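3.2 Sorting produce away from the kitchen

I'll admit that when we started the home visits I had no plan to write a section on beds. Our interview guide was all about kitchens: where the fruit bowl lives, who fills it, what gets shoved to the back of the fridge. But in the Brastcombe homes we kept hearing that the shopping gets tipped out and sorted somewhere else entirely, and in 9 of the 424 diary entries (small, I know, but bear with me) that somewhere was a bed. Those entries were so much richer than the fridge ones that I went back and asked for more.

The people who wrote them mostly live in one or two rooms, with a counter just big enough for a cutting board. A bed is the largest flat thing they own. You put something wipeable down, you spread everything out, and for once you can see all of it. I loved this! In the kitchen entries people pull things out of a bag one at a time and decide on each one as it comes. On the bed they get the whole lot in view before deciding anything, and oranges, apples and plums end up mixed together on pink plastic while the vegetables already have plates of their own, the bok choy on one and a carrot on the other. 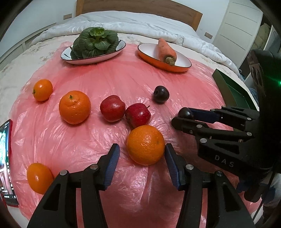 I would never leave the plums in with the apples, one diarist wrote in the margin, they go soft and then you find out with your thumb. Plates are for whatever is getting cooked tonight, and everything else can wait its turn.

That note sent me back through the coding, and I ended up splitting our single category "put away" into two. The first I call setting aside, where a thing gets a spot according to when it will be eaten. The second is gathering, where things go together by kind, or by how well they keep, or simply by what fits. Setting aside nearly always came first in the bed entries. Gathering followed, and it tended to involve one big container instead of several little ones.

The container matters more than I expected. In Doltier, where we ran the first round back in February, the homes mostly had bowls, and bowls make piles. The fruit at the bottom gets forgotten (my own kitchen is no better, I'm sorry to say). A tray with a wide floor keeps everything in one layer, so a bruise has a fair chance of being noticed, and high walls mean you can carry the thing across the room without chasing an orange under the dresser. Several diarists mentioned trays made for serving fruit to guests, and a few of those had moved over to everyday use once the guests had gone home. The green one in Figure 4 even has 果, "fruit," printed in gold on the floor of it, so there's not much doubt what it's for.
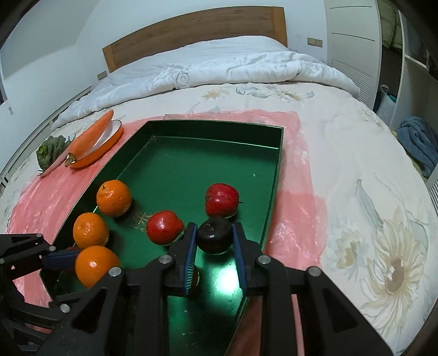 Figure 4. Oranges and apples gathered in a green tray on a bed.

How people arrange fruit inside a tray is harder to say much about. I tried coding for rows and clusters using the Karna scheme, which was built for pantry shelves, and it was a poor fit. Fruit rolls. A line of oranges along one wall may be a choice or may be where the oranges stopped, and 5 diarists told me cheerfully that they had never given it a thought. I've kept the row codes in the Sugiyama tables for anyone who wants them, but I don't lean on them in Section 4.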